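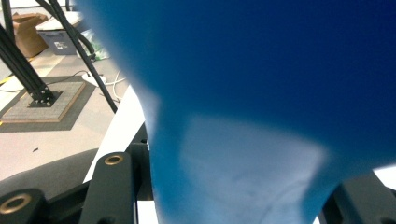
Pregame field and sideline check, Visilby Field
Saturday, September 18, 2021
Checked by: Wai-kit Cheng
Second check: Hsiu-ying Yeh

1. Playing surface – OK
Walked both end zones and the hash marks. One soft spot near the north 20, filled and tamped.

2. Goal posts and padding – FIX BEFORE KICKOFF
South post pad has a torn strap. Taped for now. Replacement asked for in January and still not here.

3. Pylons and yard markers – OK

4. Team benches – OK
Visitors' bench moved back two feet to clear the restraining line.

5. Bleachers, home side – OK WITH COMMENT
Posted limit is 200. Handrail on the east stairs is loose at the bottom bolt. Tightened by hand, needs a lock washer.

6. Bleachers, visitors' side – OK
Posted limit is 80.

7. Training table and supplies – OK
Ice, tape, splints and gloves checked by Ok-hee Ok. AED battery light is green.
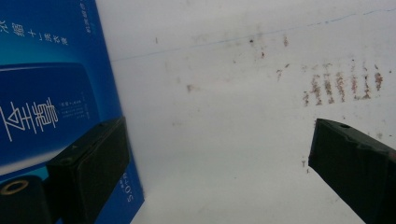

Blue carton with white lettering.

8. Ambulance access – OK
Gate on Pumphrey Road unlocked, chain removed. Keep cars off the gravel until the last player has left.

9. Lights – NOT CHECKED
Day game. Poul Kárason will test them before the Gumby game.

10. Lightning plan – OK
Both head coaches have a copy. Teams go to the gym, fans go to their cars.

Open items: 2, 5, 9. Send updates to Khanyisile Mabaso.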